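13/10/2023

Laundry again. I told Adelmo I'd have the whole pile done before supper, which was a generous estimate from a man who owns 2 decent hangers and has opinions about fabric softener.

The towels went fine. Towels want to be rectangles. Then came the basketball things, and I remembered why I'd left them at the bottom of the basket since May.

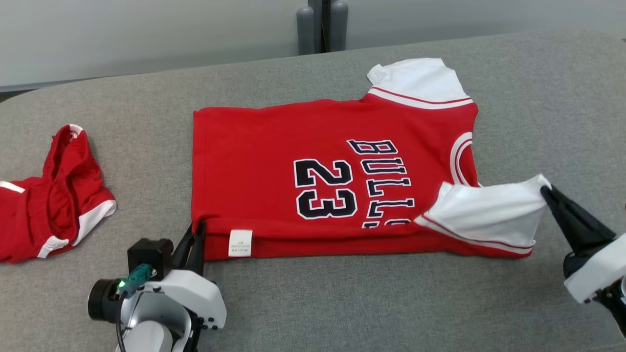 *The Bulls jersey, one white sleeve folded over. Shorts still in a heap off to the left.*

I have never settled what to do with sleeves. Fold them in and they cover the lettering, leave them out and the thing looks like it's surrendering. Adelmo Ruggiero, who folds like a department store, says in first, then thirds, then half. I nodded and did it my way, and my way looks like a red pillow with a grudge.

Shorts tomorrow. Socks at some later date, to be announced. Must buy detergent.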